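Tips for recording table-top jobs with the hand-held gripper

Glenys Rowlands, Skurbridge workshop
Nov 30, 2022

These notes are for anyone recording household jobs for the Yorath set. Each recording is an example the learning system will copy from, so a muddled one does harm. We have 3206 recordings in the set now and the older ones vary a lot.

Clear the table first

Take everything off the table that isn't part of the job. Wipe off crumbs and sticky rings, then let the top dry. Cartons and packets can stay if the job needs them, but stand them where you can reach them without leaning.

Check the fingers

Look at both pads before you start. Tape on a pad should be pressed down flat along every edge. If it has gone ragged, peel it off, clean the pad with a dry cloth and put on a fresh strip. Open and close the gripper six times and feel for any catch at the pivots. A drop of light oil on a stiff bushing is enough.

Start with the fingers open over bare table, hold still for a moment, then go in.
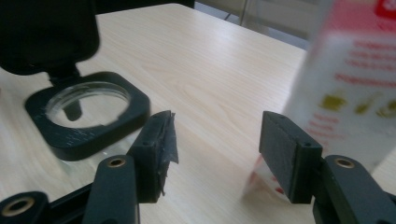 Picking up cartons

Tall cartons tip easily. Grip them below the middle and close slowly until the card just starts to give. Lift straight up. A half-full carton behaves differently from a full one, so record both and say which is which in the Telitz log.

Swinging the gripper fast smears the print on packets. Slow down on the approach, particularly over the last hand's width.

When it goes wrong

If you drop something, carry on and pick it up again. A recovered drop is a useful example. Stop only if there is glass or a spill. Don't delete the recording yourself; mark it "check" and leave it.

Length and storage

Keep each job to one recording, up to 300 seconds. Anything longer should be split at a natural pause, with the gripper open and empty. Copy the day's work to the Isis drive before you put the gripper on charge. Recordings made before May used the old folder names and should be left where they are.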